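Inside the Ratanaporn Workshop: Our First Season with the Arm

1 January 2019
By Fanni Dobos

When I asked if I could put together a gallery page for the workshop, I was told to keep it short, and anyone who has ever stood next to me at the coffee machine will know how that was going to go. So please get yourself something warm to drink and bear with me.

For those who don't know us, Ratanaporn is a small shop that makes and mends wooden household things: boards, racks, pegged holders, the odd stool. Most of our orders come from two customers, Besteck and Cidar, and in a good month we send out 400 pieces. Before the holidays it gets a bit wild. This past December we sent out 633, which is the most we have ever done, and I still can't quite believe we all came out of it friends!

A good part of that was the arm. We planned the whole job in simulation first, on Cengiz Tokgöz's computer at the end of the hall, and for weeks people would drift over at lunch to watch a gripper poke at things that weren't there. Cengiz was very patient with us. (Irén Medve asked him so many questions that he finally pulled up a second chair and left it there for her, and she has been using it ever since.)

Reaching for the pegged board

The board with pegs is the piece that gave us all the most trouble, so it seemed only fair to let it go first. In the simulation it sits right in among the clutter of a working day, on a dark marble counter, with a red tag lying behind it, because Manee Hemmin said that a bare counter would teach us nothing about how we really work, and she was right.

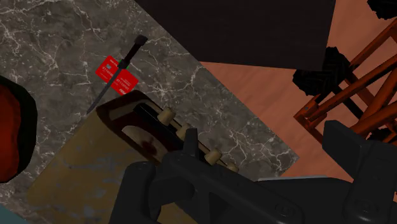 The round cream pegs run in a line down toward the black gripper, and one of the dark fingers already covers part of the second one. Views like this were what got Manee and Cengiz talking about which side to come in from, a conversation that went on for most of an afternoon and took in two pots of tea.

At the bench

Chalerm Noiphan used to do nearly all the lifting and turning of boards by hand, and by the end of a long week his wrists let him know it. These days he sets up the work, keeps an eye on the arm, and does the finishing himself, slowly and properly, the way he always wanted to. He tells me he misses the rhythm of the old way a little, and I think it's only right to write that down too. It was his job for a long time and he was very good at it.

The second chair

Irén came to us from packing and had never used anything more complicated than the label printer. She has now put in 70 hours of practice at the screen and can set up a new run without calling anybody over. Her pay went up in December along with her new title, and there was cake (walnut, her sister's recipe, all gone before I got back from the post office).

What we're still grumbling about

The shift times, mainly. The arm likes a steady start and some of us have children to drop off, so Manee is working out a new schedule with everyone's mornings in mind. The beeping has been turned down twice and could stand to be turned down again. And we do talk to each other less when the arm is running, so we've moved the morning break to a time when it's stopped, and brought the big table back out for it.

Next up is the Stastomard order, 4,000 pieces spread over the whole year, and Cengiz has already started building the first of them on his screen. Come by and see us if you're in the neighborhood. The side door is the one that opens, and Irén will happily show you how it all works if you catch her before lunch.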